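Setting Up a Shared Desk Against a Plain Wall
Facilities Guidance for Hollstead Staff and Residents
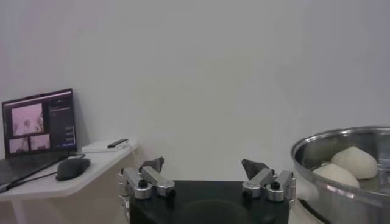 Before you begin

This page explains how to place, level and clear a white desk in one of the small work rooms on the Hollstead site. It applies to rooms with a painted wall and no built-in storage. Residents who wish to attach shelving or a screen bracket to the wall must first submit the wall fixing form, reference 1277, to the Building Office.

You will need a tape measure, a spirit level, a soft cloth, felt pads for the legs and a pencil. A second person is required whenever a desk is lifted. Desks may not be dragged across the floor, even for a short distance.

Step 1. Clear the desk

Remove all papers, cups and electronic equipment. Laptops should be closed, unplugged and placed in another room until the desk is in its final position. Drawers, where fitted, should be taken out and carried separately.

Step 2. Inspect the wall

Look along the wall from one end with the room light on. Small dents and rub marks show more clearly from the side than from the front. Wipe marks with a damp cloth and allow the surface to dry fully. If the paint comes away on the cloth, stop and report it.

Touch-up paint is held by Zoi Papadakis at the Building Office. The current wall color is Bresville White, matte finish. Rooms painted before May may still have the older Andreadis shade, so please test a small patch near the baseboard before covering a larger area.

Step 3. Choose the position

Decide whether the long side or the short side of the desk will face the wall. With the long side to the wall, the user has more open floor behind the chair. With the short side to the wall, two people can work across from each other, but the walkway becomes narrower. In either case, the following clearances apply:

Behind the chair: at least 150 cm to the nearest door
Between the desk and the wall: 10 cm, to allow air to move and cables to hang freely
In front of any radiator: no desk may be placed here

Mark the position of the two rear legs lightly in pencil on masking tape. Do not write directly on the floor.

Step 4. Lift and level

Attach a felt pad to each leg. Lift the desk from the frame and never from the top alone. Set the rear legs down on the marks first, then lower the front.

Place the spirit level along the front edge and then from front to back. Most Hirkance desks have an adjustable foot on each leg, which turns clockwise to lower the corner. Desks of other makes may need a thin shim. Press down on each corner in turn and repeat the adjustment if there is any movement.

Step 5. Return the equipment

Place the laptop toward the back of the desk so that the wrists can rest on the surface. Tilt the screen until the ceiling light no longer reflects in it. In rooms with low light, a desk lamp may be requested. Please set it to the side, as a lamp pointed at a white wall can produce glare.

Run the power cable down the rear leg and fasten it with two reusable ties. Cables may not cross open floor.

Care and loading

Clean the desk top weekly with a mild soap solution. Abrasive pads and bleach will dull a white surface. The load on a standard desk should not exceed 200 pounds, spread evenly, and no one should sit or stand on it.

Questions about desk placement should be sent to Savvas Athanasiadis, Room Services. Requests for a second desk are handled on a separate form, available at the front counter until 4:30 p.m.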